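*Mockus hand rig and gripper camera, set-up guide. Revised 4 June 2023.*

## 4. Side-by-side trial of the two capture tools

This section covers setting up the Mockus hand rigs and the Wolturholm hand-held gripper at one table, so that the same handling task can be recorded with both and the results compared. It assumes that the Hetport recorder is installed (section 2) and that each camera has been calibrated on its own (section 3).

### 4.1 Table and fixed camera

1. Cover the table with a plain, pale, matt cloth. Pull it flat and tuck it under at the corners nearest the operator.
2. Mount the fixed camera beside or above the table. The whole working area must be in view, with enough margin for both forearms.
3. Lock exposure and white balance in Hetport under **Fixed > Image**. Automatic exposure shifts when the black rigs enter the view and spoils marker detection.
4. Place the test objects. The standard soft-object trial uses a bouquet of artificial flowers, laid down or stood up according to the trial sheet. Keep to one bouquet for the whole comparison.

**Note:** Objects on desks behind the table do not affect tracking unless they carry markers of the same family.

### 4.2 Fitting the hand rigs

1. Connect both rigs before putting them on. The left and right connectors are keyed but can be forced.
2. Put on the left rig, then the right. Tighten the wrist strap until the rig does not rotate against the forearm.
3. Check that each marker cube is seated. A cube that rocks on its mount will give a steady position error that looks like a calibration fault.
4. Route spare cable away from the operator, behind the hands or off the near edge. No wire may cross the face of a cube.
5. Hold both hands over the cloth with the palms down and wait for the two cube indicators in Hetport to turn green.
6. Tilt one rig towards the bouquet as if to pick it up, and hold it there. At least one face of the cube must stay readable to the fixed camera.

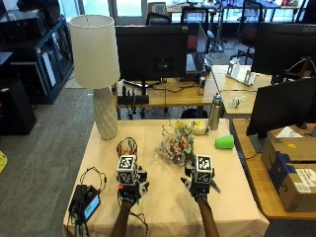
### 4.3 Recording the rig pass

1. Select **New pass > Rigs** and enter the trial number.
2. Start recording. Hold both hands still until the frame counter passes 226. Hetport uses this stretch to settle the cube poses.
3. Carry out the task at normal speed.
4. Return both hands to the start position and stop the recording.
5. Open the pass report. Repeat the pass if either cube was lost for more than 2 frames in a row during a grasp.

**Caution:** Do not lift, grip or carry a rig by its marker cube. Remounting a cube means repeating the calibration in section 3.

### 4.4 Setting up the gripper camera

The gripper carries its own camera with a fisheye lens. The image is circular, and the corners outside the circle are black. This is normal and should not be cropped, as the lens model needs the full circle.

1. Take off the hand rigs and park them clear of the working area.
2. Wipe the lens with a dry lens cloth.
3. Fix the room marker flat to a wall within view of the table. It must not curl at the corners.
4. Hold the gripper over the table at working height and open the live view.
5. Move the gripper slowly over the working area. Check that the bouquet and the room marker can both be found in the image.
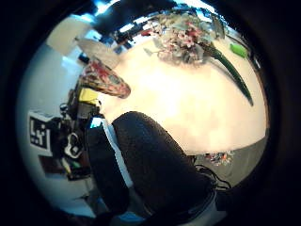 6. Set the exposure by hand. A pale cloth under ceiling lights tends to wash out towards the middle of the image. Lower the exposure until the weave or creases can be made out, but stop before the marker loses contrast.
7. Run **Lens > Check**. The residual is reported as a score out of 1,000. Record it on the trial sheet.
8. Record the gripper pass as in 4.3, using **New pass > Gripper**.

**Note:** Parts of the tool close to the lens will hide some of the table. Mask them once in **Lens > Mask** and save the mask with the tool profile. The Disham profile supplied in May has no mask.

### 4.5 Comparing passes

1. Load both passes in **Compare**.
2. Trim each to the first and last contact with the object.
3. Align on first contact. Do not align on file start.
4. Export the table. Passes longer than 2,128 frames are split into two files and must be joined before plotting.

If the rig and gripper paths differ by a constant offset, check the cube seating (4.2, step 3) before recalibrating either camera. An offset that grows towards the edge of the table points to the lens model, and section 3.4 should be repeated for the gripper only.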